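Doucette Laundry Room: Frequently Asked Questions

When is the laundry room open?
From 6 a.m. to 10 p.m. Start your last wash by 8:45 p.m. so the dryer has time to finish. The door locks on its own at 10 and the office does not reopen it at night.

How do I pay?
The machines take the Zandomik card only. You can get one at the front office in Building 3. Coins stopped working in January, when the old boxes were removed. If you still have a balance on a paper voucher, bring it to Beatrice Mohamedi in the office and she will move it to a card.

Can I wash dark clothes in the same load as everything else?
Wash new dark items alone the first few times, in cold water. Turn them inside out. Towels shed lint on dark cotton, so keep those apart too.
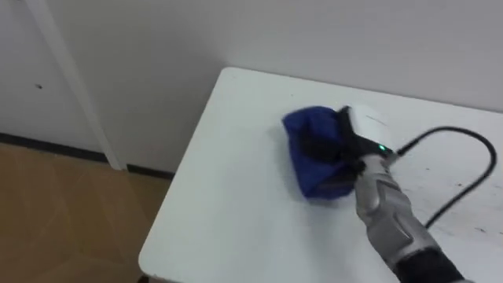

Older dark items can usually go in with other colors on the cold setting. Check the pockets first. The office gets several calls a month over pens and lip balm left in a dryer.

What detergent should I use?
Any liquid marked for high-efficiency machines. Fill to the first line on the cap. More soap does not clean better and leaves a film in the drum. Please don't use powder in the front loaders.

A machine stopped in the middle of a cycle. What now?
Wait two minutes and try the door. If it stays locked, call extension 355 and give the number on the sticker. Do not pull on the handle. Refunds go back on your card, normally by the next morning.

Where can I fold?
Use a table and clear it when you're done. Wipe up any spilled detergent, as it stains the next person's clothes. Bags and baskets should not be left on the tables overnight.

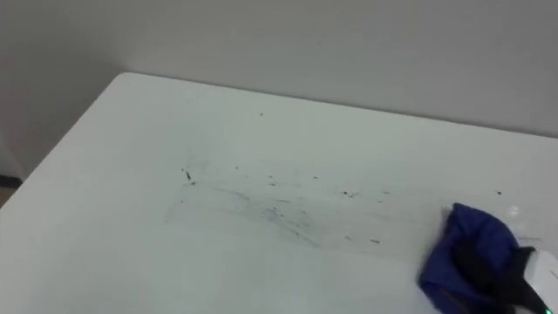
White tabletop with a rounded corner, against the wall.

I left something behind. Where does it go?
Items are kept in the office for 39 days and then donated. Ask for Ayane Sakamoto and describe what you lost. Single socks are not kept.

Can I wash a comforter?
Twin and full sizes fit the large washer. Queen and king do not, and they will throw the drum off balance. Clindach Cleaners takes the bigger ones, and you can leave them at the office before noon.

Can guests use the machines?
Yes, if a resident is with them. The card has to belong to the resident.

Who do I contact about a leak?
Call extension 308 at any hour. Turn the machine off first if you can reach the switch safely.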